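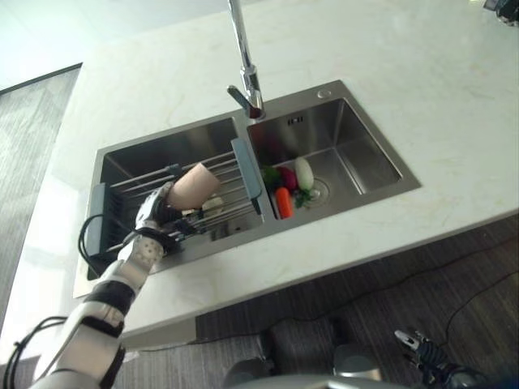 According to Ilham Radwan, the kitchen sink is the one place in a house where people never stop arguing about order — cups first or pots first, rack on the left or on the right. Her own rule is glasses and cups before anything greasy.

Chapter 8
Washing and Draining

A double sink lets two jobs go on side by side. One basin can be kept for food, such as carrots, radishes and greens, while dishes drain over the other. An over-sink rack with open rods lets water fall straight into the basin and leaves the counter free.

In this chapter you will learn to:
set up a sink before a meal
rinse root vegetables and leaves
place cups and bowls on a rack so they drain
clean the rack and the drain afterward

Set aside 20 minutes for the first exercise. You will need a cup, a bowl and a rack that fits your sink. Measure the basin from rim to divider before you buy one — many racks slide in and out, but only so far. The rinsing table on page 48 goes with Section 2.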